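발표 메모. 플레니아(Flenia) 생활강좌, 저녁 7시 시작. 제목은 「한 번 입은 옷은 어디로 가는가」.
마이크 먼저 켜고 인사할 것. 지난번에는 인사를 다 하고 켰다.
첫마디: "오늘 입고 오신 옷, 오늘 밤 어디에 두실 건가요?" 대답을 기다리지 말고 바로 사진 세 장 넘긴다.

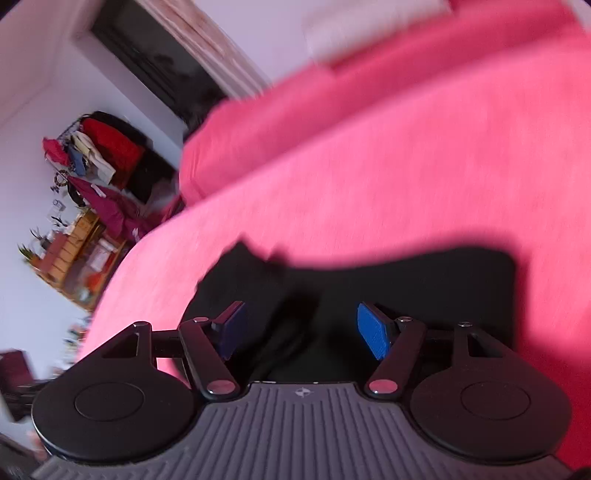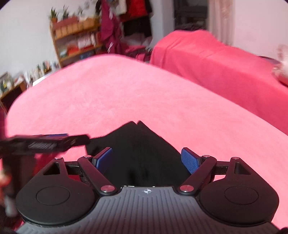
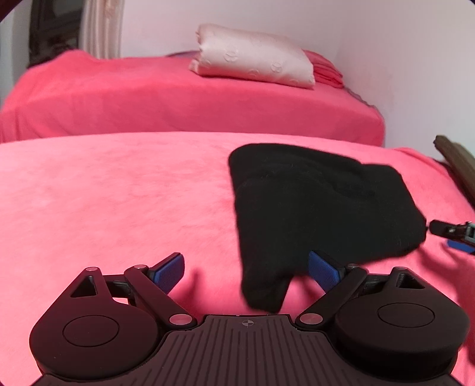
**한 번 입은 옷은 꼭 빨아야 하나요?**

옷에 따라 다릅니다. 속옷과 양말, 땀이 밴 옷은 입을 때마다 빨고, 겉옷과 청바지와 스웨터는 얼룩이나 냄새가 없으면 바람을 쐬어 몇 번 더 입어도 됩니다.

(여기서 쉰다. 객석에서 배우자를 쳐다보는 사람이 꼭 나온다. 그쪽을 보고 웃지 말 것. 지난번에 웃었다가 질의응답이 부부 상담이 됐다.)

## 1. 제3의 옷

옷장에는 깨끗한 옷이 있고 빨래통에는 더러운 옷이 있다. 가구 회사도 세탁기 회사도 이 두 가지만 있다고 믿는 것 같다. 그런데 우리 집 옷의 상당수는 둘 중 어디에도 속하지 않는다. 어제 네 시간 입은 셔츠. 마트 갈 때만 걸친 카디건. 결혼식에서 뷔페까지만 입고 나온 재킷.

이 옷들이 사는 곳은 의자다. 의자가 없으면 운동기구다. 운동기구도 없으면 침대 발치에 산다. 밤이 되면 침대에서 바닥으로 이사하고, 아침에 다시 침대로 올라온다. 하루 두 번 이사하는 셈인데 이사 비용은 전부 주름으로 치른다.

- 손 들어 보라고 하기: 집에 '옷 의자'가 있는 분?
- 안 드는 사람이 있으면: "그럼 문고리는요?"
- 그래도 안 드는 사람은 부럽다고 하고 넘어간다. 캐묻지 않는다.

저도 있습니다, 하고 고백하는 대목. 우리 집 의자는 등받이가 높은 식탁 의자였는데 식탁 쪽으로는 돌아오지 못한 지 오래다. 손님이 오면 의자째 베란다로 간다. 손님은 왜 의자가 하나 모자라냐고 묻지 않는다. 다들 자기 집 사정이 있어서 그렇다.

## 2. 우리가 너무 자주 빠는 이유

게을러서 안 빠는 것 같지만 사실은 게을러서 빤다. 판단하기 귀찮으면 빨래통에 넣는다. 빨래통은 판단을 대신해 주는 통이다. 의자에 사흘 있던 셔츠를 들고 이게 깨끗한지 생각하는 것보다 던지는 편이 빠르다.

그 대가는 옷이 치른다. 건조기 먼지망에 붙은 보송한 것, 그게 다 옷이었다. (이 말을 하면 보통 조용해진다. 물 한 모금 마실 타이밍.)

세탁할 때 옷에 일어나는 일, 짧게:

- 통 안에서 서로 비벼져 섬유 끝이 일어난다. 보풀의 시작.
- 색이 조금씩 빠진다. 검은 옷이 남색 비슷한 무언가가 되는 과정.
- 고무줄이 열에 지친다. 허리가 먼저 알아챈다.
- 프린트가 갈라진다. 뒤집어 빨면 훨씬 덜하다.

우리 집 세탁기 표준 코스는 109분이다. 네 시간 입은 셔츠를 109분 동안 빤다. 여기에 건조기까지 돌리면 입은 시간과 빠는 시간이 슬슬 비슷해진다. 이 계산을 한 뒤로 한동안 세탁기 앞에서 표정이 안 좋았다.

## 3. 클루르카리 설문 이야기

동네 모임 클루르카리(Clurkari)에서 작년 겨울에 설문을 돌렸다. 응답자는 63명. 학술적 가치는 없다고 미리 말할 것. 표본이 전부 같은 엘리베이터를 타는 사람들이다. 파우카르(Paucar) 빌라 1층 게시판에 종이를 붙이고 옆에 볼펜을 매달았는데, 볼펜이 설문보다 먼저 없어졌다.

질문은 하나였다. "한 번 입은 옷을 어디에 두십니까?"

기억에 남는 답:

- "의자. 앉는 의자 말고."
- "남편 쪽."
- "옷장에 도로 넣음. 아무한테도 말하지 마세요." (63명짜리 설문에 쓰면서 할 말은 아니다.)
- "안 입습니다." 무슨 뜻인지 지금도 모른다.
- "런닝머신. 하루도 안 쉬고 씀."

숫자는 말하지 않는다. 막대그래프를 만들었다가 뺐다. 항목 이름이 '의자', '의자 비슷한 것', '의자였던 것'이라서 그래프로서의 품위가 없었다.

## 4. 그래서 어디에 둘 것인가

본론. 여기까지 20분을 넘겼으면 3번을 너무 오래 한 것이다. 다음부터 줄일 것.

원칙은 단순하다. 제3의 옷에게 주소를 준다. 주소가 없으니까 떠도는 것이고, 떠도니까 어느 날 한꺼번에 빨래통으로 간다.

**벽고리.** 제일 싸고 제일 잘 된다. 문 뒤보다는 벽이 낫다. 문 뒤 고리는 문을 열 때마다 옷이 벽에 눌린다. 고리 하나에 옷 한 벌. 두 벌째를 거는 순간 그 고리는 의자가 된다.

**옷장 한쪽 끝.** 깨끗한 옷과 칸막이나 색 다른 옷걸이로 나눈다. 나는 빨간 옷걸이를 쓴다. 가족에게 규칙을 설명했더니 다들 고개를 끄덕였고, 다음 날 빨간 옷걸이에 패딩이 걸려 있었다. 8월이었다.

**바구니.** 추천하기 망설여진다. 바구니는 깊고, 깊은 것은 잊힌다. 굳이 쓴다면 얕은 것으로. 바닥이 보여야 한다. 바지를 개서 넣는 용도 정도면 괜찮다.

**의자.** 네, 의자도 됩니다. 단, 옷만 올리는 의자라고 인정하고 나서다. 앉을 수 있다는 희망을 버리면 관리가 된다. 등받이에 걸 수 있는 만큼만 걸고, 좌판에는 올리지 않는다. 좌판에 쌓이기 시작하면 맨 밑의 옷은 계절이 바뀔 때 발견된다.

**스탠드 행거.** 사은품으로 받은 것은 대개 휜다. 무게 표시를 믿고 겨울 코트를 다 걸었다가 새벽 3시에 무너지는 소리를 들은 적이 있다. 도둑인 줄 알고 우산을 들고 나갔다. 이 일화는 시간이 남을 때만.

## 5. 빨지 않고 하루 더

실습은 없고 말로만. 준비물을 들고 왔다가 셔츠를 놓고 간 적이 있다.

1. 벗자마자 접지 않는다. 체온과 습기가 남아 있을 때 접으면 그 냄새를 보관하는 것이 된다.
2. 주머니를 비운다. 영수증, 마스크, 이유를 알 수 없는 나사.
3. 창가나 바람 통하는 곳에 하룻밤 건다. 해가 바로 드는 곳은 색이 바랜다.
4. 목깃과 소매 끝을 본다. 얼룩은 거의 늘 거기 있다. 작은 얼룩은 그 자리만 물수건으로 눌러 닦는다. 문지르면 얼룩이 커지고 후회도 같이 커진다.
5. 니트는 걸지 말고 접거나 널찍한 데 펴 둔다. 걸어 두면 어깨에 뿔이 난다.
6. 아침에 냄새를 맡는다. 망설여지면 빤다. 가족에게 맡아 보라고 하지 않는다. 관계라는 것이 있다.

고깃집 다녀온 옷은 예외라고 꼭 말할 것. 매번 질문이 나온다. 바람으로 되는 냄새가 있고 안 되는 냄새가 있다. 곱창은 안 된다. 샤부샤부는 의견이 갈린다.

섬유 이야기 조금:

- 면 100% 티셔츠: 땀을 잘 먹고 잘 안 놓아준다. 여름에는 하루 입고 빤다.
- 양모: 의외로 오래 간다. 하루 입고 하루 쉬게 하면 냄새가 많이 빠진다. 사람보다 휴가를 잘 쓰는 옷이다.
- 합성섬유 운동복: 빨리 마르지만 냄새가 잘 밴다. 운동 뒤에는 미루지 말고 빤다. 가방 안에 두고 잊으면 가방까지 빨게 된다.
- 청바지: 얼려서 관리한다는 분이 가끔 계신다. 냉동실에 자리가 있다는 점이 놀랍다. 얼룩은 얼어도 얼룩이다.
- 검은 옷: 찬물, 뒤집어서, 비슷한 색끼리. 먼지는 돌돌이로. 흰 수건과 함께 빤 검은 옷은 흰 수건을 오래 기억한다.

## 6. 지스티코에서 배운 것

빌라 앞 세탁소 지스티코(Zistico)에 코트를 맡기러 갔다가 혼난 이야기. 한 철 입은 것을 가져갔더니 "이건 솔질만 하면 되는데요" 하고 돌려줬다. 손님을 돌려보내는 세탁소가 어떻게 버티는지 궁금했는데, 그 뒤로 우리 동네 사람들이 거기만 간다. 버티는 게 아니라 잘되고 있었다.

거기서 들은 것 중 쓸 만한 것:

- 비닐 커버는 집에 오면 벗긴다. 커버는 오는 길에 비를 피하라고 씌운 것이다.
- 솔질은 위에서 아래로. 방향을 바꿔 가며 열심히 하면 옷이 피곤해진다.
- 얼룩이 뭔지 알면 꼭 말해 줄 것. "모르겠어요"라고 한 얼룩은 대개 커피나 간장이고, 대개 손님도 안다.
- 철 바꿔 넣을 때는 예외 없이 빨아서 넣는다. 눈에 안 보이던 얼룩이 여름을 나면서 누렇게 올라온다.

마지막 항목은 힘주어 말한다. 앞에서 내내 덜 빨라고 해 놓고 여기서 빨라고 하니 앞뒤가 안 맞는다는 표정들이 나온다. 맞는 말이다. 매일의 빨래와 철 바꿈 빨래는 다르다고 설명하고, 예로 스웨터를 든다. 나방 이야기는 하지 않는다. 식사 전에 오신 분들이 있다.

## 7. 같이 사는 사람과의 협상

옷 의자 문제의 절반은 의자 문제가 아니다. 한 사람에게는 임시 보관이고 다른 사람에게는 널브러진 것이다.

통하지 않는 말:

- "이거 왜 여기 있어?" 있을 데가 없어서 있다.
- "내가 치운다?" 협박인지 제안인지 듣는 사람이 모른다.
- 한숨. 정보량이 부족하다.

조금 통하는 방법은 각자 고리를 정하고 남의 고리는 손대지 않는 것이다. 고리가 꽉 차면 주인이 정한다. 빨거나, 넣거나, 입거나. 말없이 남의 옷을 빨아 주는 일은 친절로 보이지만, 내일 입으려던 바지가 젖어 있으면 친절이 아니게 된다. 이건 경험담이고 나는 바지 쪽이었다.

아이가 있는 집: 아이 옷은 제3의 옷이 거의 없다. 밥을 먹었으면 빨래다. 간식도 밥이다. 이 대목에서 젊은 부모들이 크게 끄덕이는데, 위로가 된다면 다행이고 다음 장으로.

원룸: 고리를 현관 근처에. 주방 가까이 걸면 셔츠에서 어제의 김치볶음밥이 난다. 벽에 못을 못 박는 집은 문틀에 거는 고리나 압축봉을 쓴다. 압축봉은 설명서보다 조금 더 세게 조이고, 그래도 한 번은 떨어진다고 마음먹고 있으면 편하다.

## 8. 예상 질문

**섬유 탈취제를 뿌리면 빤 것과 같나요?**
냄새는 줄어도 땀과 피지는 그대로 남는다. 많이 뿌리면 꽃밭에서 고기를 구운 냄새가 난다.

**의류관리기는요?**
있으면 편하고 주름도 펴진다. 세탁을 대신하지는 않는다. 전시용으로 문을 열어 두고 그 문에 옷을 거는 집을 두 군데 봤다.

**잠옷은 며칠 입나요?**
내 대답은 사나흘이다. 여름에는 더 짧게. 더 길게 입으시는 분은 굳이 발표하지 않으셔도 됩니다, 하고 넘긴다.

**외출복으로 침대에 앉아도 되나요?**
답하지 말 것. 지난번에 이 질문으로 15분을 썼고 객석이 둘로 갈라졌다. 집마다 법이 다르다고만 한다.

**수건도 제3의 옷인가요?**
수건은 쓰고 펴서 말리는 것이 먼저다. 뭉쳐 둔 수건은 한 번만 썼어도 빤다.

## 마무리 메모

나눠 줄 종이는 출입구 쪽 탁자에. 앞면은 5번 목록, 뒷면은 빈칸으로 "우리 집 제3의 옷 주소"라고 적혀 있다. 빈칸에 '의자'라고 쓰셔도 된다고 말할 것.

설문 볼펜은 이번에도 매달아 두는데, 줄을 두 겹으로 했다.

7월 강좌는 욕실 수건 편. 신청은 나가는 길에 받고, 내 재킷은 연단 옆 의자에 걸어 놨으니 갈 때 챙길 것.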